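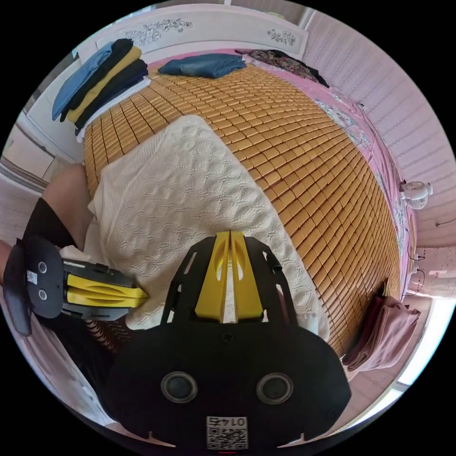 ## Home collection passes the halfway mark

The laundry and bedding part of the Gurham project now has 1,422 accepted demonstrations, out of 2,385 planned. Most of them come from people's own homes, where our contributors fold, stack and put away their own things with a hand-held gripper in each hand. The rest were recorded in the practice room at Laitinen before we started sending kits out.

Leena Aaltonen, who runs the home side, has been going through the October batch. Her main finding is that blankets are harder than shirts. A shirt has a collar and sleeves, and most people fold one in much the same order every time. A blanket has four corners that look alike, and contributors start from whichever one is closest. Some fold on the diagonal first and then square it up. Others take two corners together and walk backward. Both are fine for us, as long as the person does it the way they would on an ordinary morning.

Where we lose recordings is in the grip. The two fingers have to close on the edge of the cloth and stay closed until the fold is down. When someone lets go early and pats the fabric flat with the body of the gripper, the policy learns to pat, and we saw a good deal of that on the arm at Clernance this summer. It would bring a towel halfway over, open up, and press on the mat for a while. Gilles Delorme took the patting recordings out of the training set and ran it again. The arm now finishes the towel fold more often than it fails, though it is slow and it still has trouble with anything thicker than a bath sheet.

### Changes for people with a kit at home

Please read these before your next session. The printed guide in the kit is the old one and will be replaced with the next shipment.

- Sessions are now 40 minutes at most, breaks included. Wrists get tired, and the last part of the long sessions was the part we threw away most often.
- Record 10 folds, stop, check that the files saved, and then go on. Several people lost a full session by leaving the check until the end.
- Keep the round markers and the printed label on each gripper clear of sleeves and cloth. If you wear long sleeves, push them back or use the arm sleeves from the kit.
- Start with both grippers in view and hold still for a moment before you reach for anything. The same goes for the end.
- Leave the bed or table as it usually is. Other clothes, cushions and cables can stay where they are. We had been asking people to clear everything away, and the result was a policy that did badly with any clutter at all.
- Sit, kneel or stand, whichever suits you. If you change position partway through, finish the fold you are on first.

Patterned covers and mats are welcome. An earlier version of the guide asked for plain sheets only, and a few of you bought sheets for the purpose. You can go back to your own.

### Tele-operation at Clernance

The remote-control station is working again after the move. Gilles has it set up with the two leader arms on a lower bench, so operators can sit with their elbows supported. It is being used for the tasks that don't suit the hand-held tools, mainly loading the drum of a washing machine and pulling a fitted sheet over a mattress corner. The sheet needs more force than people like to put through a hand-held gripper, and two of the older units came back with bent brackets.

Remote demonstrations take about three times as long to record as hand-held ones. For that reason we plan to keep the station for correcting the robot's mistakes – the operator watches it run, takes over when it gets stuck, and hands control back once the cloth is where it should be. Those short takeovers have been the most useful recordings from the station so far.

### Dates and equipment

Dritora has agreed to lend us more finger pads. The yellow ones wear smooth at the tips after heavy use, and thin cotton starts to slip. If yours look shiny, write to Leena with the number from the gripper's label and she will send a pair. Fitting them takes a small screwdriver and a few minutes.

The next group call is in the afternoon at 3:30, on the usual link. Gilles will show the towel results and take questions about the blanket folds. Kits that are not being used over the winter should go back to Laitinen in the original case, with the chargers.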